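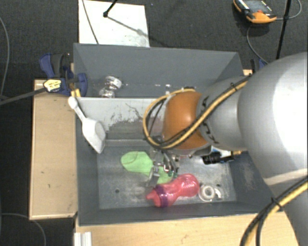

A robot arm reaches into a divided gray bin.

Nunow will play the second Bolgate concert again in April, and old tickets stay valid

Feb 11, 2026

The band Nunow has confirmed that it will repeat its second concert at the Bolgate hall, which was stopped after four songs last month when singer Flynn Hapeta lost his voice on stage. The new concert will take place in April. All tickets from the stopped evening stay valid, and people who can't come may ask for their money back until the end of this month.

The label Dreßler, which releases the records of the band, published the news on its website this morning. The exact day will follow when the hall has finished its spring calendar. Ticket holders will receive it by email before it is made public.

The Bolgate has room for 700 people, and the evening was sold out. According to the label, 346 persons have already asked for a refund. Their places will go back on sale next week for the same price as before. Each buyer can take two tickets at most, and there will be no sale at the door this time.

For those who were not in the hall, a short look back. Nunow had two concerts there on following evenings. The first one went well and lasted almost two hours. On the second evening Hapeta sounded hoarse already in the opening song, "Ornia," and in the third song he left out most of the high part and let the keyboard play it. During the fourth song he stopped, drank some water, tried once more and then shook his head to the drummer. The band played the song to the end without him.

What came after this was shared very much online. Keyboard player Malte Wendt, who normally doesn't speak on stage at all, took the microphone and told the audience that the concert was over. People in the first rows began to sing the chorus of "Ornia" by themselves, and Wendt went back to his keyboard and played along with them. It lasted for maybe three minutes. A video of it, filmed from the balcony with a phone, was watched by many more people than any of the official videos of the band.

Not everybody was so friendly. Under the same video there were long discussions about whether a concert of four songs should be called a concert, and several visitors complained that they had paid for the train and a hotel. Some also wrote that the hall closed the coat check too slowly and that they waited in the cold entrance for 40 minutes. The Bolgate has apologized for the waiting time. It does not pay for travel or hotels, and the label doesn't either.

Hapeta himself was silent for almost three weeks, also in the literal sense. In a message which he wrote for the fans he explains that his doctor had told him not to speak, and that whispering was forbidden too.

"I wrote everything on paper, also in the supermarket," he says in the message. "I had a cold before the first evening and I thought I could sing over it. That was a wrong decision and it was mine. The others asked me in the afternoon if we should cancel and I said no."

He has no lasting damage, he writes, and he started with light exercises a few days ago. For the coming weeks he will sing 15 minutes in the morning and 15 minutes in the late afternoon, and only later he will rehearse with the full band. Two smaller shows which were planned before April have been canceled completely. For these shows the money goes back automatically, to the same card or account that was used for buying.

Wendt spoke with us by telephone and sounded quite relaxed about the whole matter. He doesn't want that the stopped evening becomes a legend, he said.

"People write to me that it was the best moment of the year. For me it was not. My friend stood behind the curtain and could not talk. I played because I did not know how to go off the stage."

The band has discussed whether the audience should sing "Ornia" again in April, and Wendt would prefer to play it in the normal version. Hapeta is of the other opinion. The question is still open, and Wendt thinks it will be decided in the dressing room shortly before.

More certain is the rest of the program. Nunow wants to play the complete list of the first evening, 18 songs, and add one new piece that has no final title yet. It is slower than most of their material and was written in the weeks when Hapeta couldn't sing, so the first half is only for keyboard and bass. The string players from the first evening will not be there again, as they have other engagements in spring.

There will also be a small record. Dreßler is going to press the complete first evening on vinyl in an edition of 1,000 copies, and 300 of them are kept for people who hold a ticket of the stopped concert. They can be picked up at the merchandise table with the original ticket, printed or on the phone, one copy per ticket as long as they last. The remaining copies will be sold in the web shop of the label. A download version is planned for later, but the label has not named a price.

The four songs from the second evening are not on the record. They were recorded too - the microphones were already set up for both nights - but Hapeta has asked that they are not released, and the label has agreed.

Doors in April will open one hour earlier than last time, and the coat check gets a second counter. The support act is not the same as in January. The duo that opened both evenings is in the studio at that time, and a replacement will be announced together with the date.

Refund requests are possible only through the shop where the ticket was bought. People who received their ticket as a present should ask the person who paid for it to send the request. Personalized tickets can be passed on to another name free of charge until two days before the concert, and the form for this is already online.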